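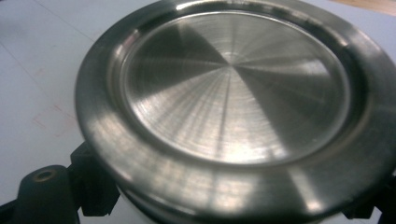
Photo: Prasis Kitchenware Workshop, bench record

Prasis > Workshop > Notebooks > Finishing and Inspection

December 25, 2018

Subject: Base finish on stainless vessels, visual inspection

The workshop was open for a short session to continue the base inspection begun in April. The purpose of this entry is to record observations on the underside finish and to set out the cleaning method to be used on the remaining pieces. The batch consists of 16 stainless vessels supplied by Bendutex. The pieces are otherwise ready for release to Solanki.

The center disc carries a fine radial brushing, with lines running out from the middle and dividing the surface into light and dark wedges. Faint concentric scratches and small specks are also present. These are typical of turned steel and are not grounds for rejection under the current inspection sheet. The stepped groove between the disc and the outer shoulder remains the point of most interest, as polishing residue collects there and is easily mistaken for shadow. Colleagues should turn the piece under the lamp before recording a mark in this area. A shadow will move with the light. Residue will not.

The outer rim is smooth and rounded, and reflects a good deal of the room. Several remarks on the April sheets refer to "streaks on the rim." On review, it is considered likely that some of these were reflections. The sheets have been left unaltered, and a note has been attached to the first page.

Cleaning method, as tried on two spare bases from the Ura order:

Wipe the base with a dry cotton cloth, following the brushing from the center outward. Circular wiping on the disc leaves haze across the lines and should be avoided. Apply warm water with a small amount of dish soap and leave for 2 minutes. Clean the groove with a soft brush, working once around in each direction. Rinse, dry at once with a fresh cloth, and stand the vessel upright on the rack for 15 minutes before inspection.

Both spare bases came up evenly. On the second, a dull patch near the shoulder remained after the first pass and was removed by repeating the groove step. No abrasive pad was used. The 1,000 grit paper kept in the finishing drawer is not to be used on any disc with a radial finish – it cuts across the pattern and the piece must then be sent back for brushing.

The inspection sheet has no separate line for the groove, and remarks on it have been entered under either "disc" or "rim" according to the preference of the person writing. A line should be added before the sheet is next printed. Until then, please enter all groove remarks under "disc" and underline the word "groove."

Cotton cloths are low. The soft brush has begun to shed and should be replaced before the Bendutex pieces are cleaned.

Outstanding: confirm with Solanki whether the base is to be wrapped separately or only covered by the outer sleeve.

3 comments | 2 shares

Recent entries
Lid fit on the Ura order
Rack spacing and drying times
Replacement lamps for the inspection bench
Storage of finishing papers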